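Tromley opens clothing alterations counter in Costudcombe

31 July 2021 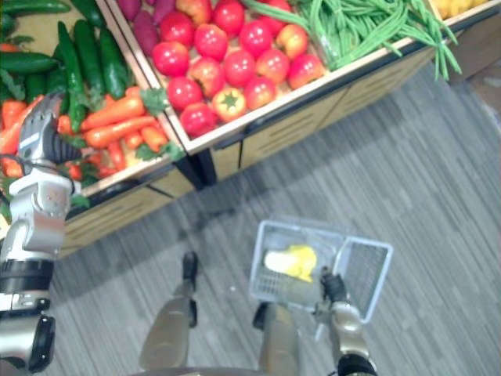
Clothing retailer Tromley has opened an alterations counter at its Costudcombe shop, offering hemming, waist adjustments and zip repairs on trousers, skirts and shorts. Garments do not have to have been bought from Tromley.

The counter follows a trial that began in April, during which staff altered 598 garments. Almost half were trousers that needed shortening.

"People were buying the right waist and putting up with the wrong leg," said Veronica Moldovan, who manages the shop. "We had customers coming back with things they liked but never wore. Most of it was a simple hem."

Ovidiu Iordache and Paraschiva Lazăr will run the counter. Both worked on the trial, and Lazăr previously cut patterns for the workwear maker Atero. Hems and zips will normally be ready in five working days. Lined garments and anything with a pleated waist take longer, and customers will be given a date when they hand them in.

Tromley has also redrawn the size chart for its own Chu range of summer shorts and skirts. Waist and hip are now given as body measurements in centimetres, with the length of the finished garment listed separately. The old chart mixed the two. Swing tickets on new stock carry the revised figures - older stock will keep its existing tickets until sold.

The counter is on the ground floor, next to the fitting rooms. No appointment is needed for hems. Customers should bring the shoes they plan to wear with the garment.

Press contact: Nelu Dobre, Tromley press office, extension 636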